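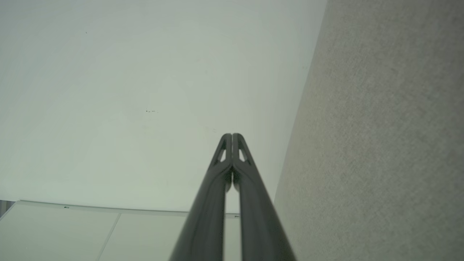

Pale wall and gray textured panel, where they meet at the edge.

2020-07-28
Premstead room, wall and panel

Today I wanted to decide what we do with the pale surface next to the gray panel. Kalkidan Gidey says paint all of it again. I think it is enough to clean first and then look one more time. In the picture there is one small dark speck on the white part, and a still smaller dot more to the upper left. The rest is even, only very faint blotches in the shade. I can not say from this if the specks are dirt or small damage in the paint.

The blotches I would leave alone. When we touched up the wall in the Eruvia room, the new patches were easier to see than the old marks, and Ye-ji Shim had to do the full side again.

Panel: the fine speckled texture holds dust, so no wet cloth there. Soft brush only, from top to down. For me the color is a warm gray, a little to beige. The sample card from Flaswood has two grays and both look too blue on my desk. I wrote to them and asked for a warmer one, no answer yet.

Length of edge to be covered, measured with the steel tape: 107 cm. I took it twice and got the same number. The trim pieces we have in the store are 200 cm, so one piece is enough and we keep the rest for the door side. Please do not cut before the cleaning is finished - the last time we had glue on dust and it came off in the corner.

Sandpaper: the 3000 is only for the very last pass, if we need it at all. Try first with a dry eraser, light pressure. There is almost a full box in drawer 2.

Plan
Dry eraser on the two marks, then look with the lamp held from the side.
If something stays, one thin coat on the complete white part, no spots.
Brush the panel.
Trim last.

Ye-ji asks if the panel can come off and be put back straight. I did not find the screws. Maybe it is glued, I will ask Woldemariam because they have fitted it. If it is glued we work around it with tape, the low-tack one.

Paint order must go out before August. Kalkidan has the color code, I do not have it written anywhere - please add it here.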